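Kowalchuk Packing Room Supply
Tables > Work Tables > White Top

Drallau 2215 Work Table, White Top
Item 2215
$170.00
In stock at Hevville. Usually leaves the building the next morning.

It's a table. We've tried to write a longer opening than that and the table didn't help.

The Drallau 2215 has a plain white top, four legs and no drawers. People ask about the drawers. A drawer in a packing room is a place where tape goes to retire, and the 2215 leaves it out on purpose. Whatever you set down stays on top, in plain sight, including the things you were hoping to deal with in September.

The white is the selling point. Small black packets, dark sleeves and shiny wrap show up well against it, and so do pale strips as long as there's something dark behind them. White items on a white top are your own affair. So is dust. You'll meet all of yours in the first week and may want to sit down for it (stool sold separately, see Brirnurix).

Height is 90 cm, fixed. If you're tall, we're sorry. If you're short, we're also sorry, and the Brirnurix foot rail fits without drilling.

Details
Top: white, no pattern, no printed ruler
Height: 90 cm
Drawers: none
Legs: four, bolted
Tools needed: one hex key, included, soon lost
Assembly: two people, or one person and a wall

Care
Wipe with a damp cloth and mild soap. Don't cut directly on the top. There's always one person in the room who thinks a light touch with the knife doesn't count, so put a mat down before they get in. Tape residue comes off with cooking oil and patience. Scouring pads leave a dull patch that you'll look at every day.

What's the difference between the 2215 and the 2051?
The 2051 is the older model with the gray top. It's the same height and hides dirt better, along with anything gray you put on it. We still carry legs and bolts for it. The tops are gone.

Returns
Thirty days, unassembled, in the original carton. If you've already flattened the carton, call the Hevville counter before 3 p.m. and we'll see what we have out back.

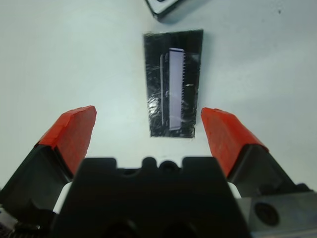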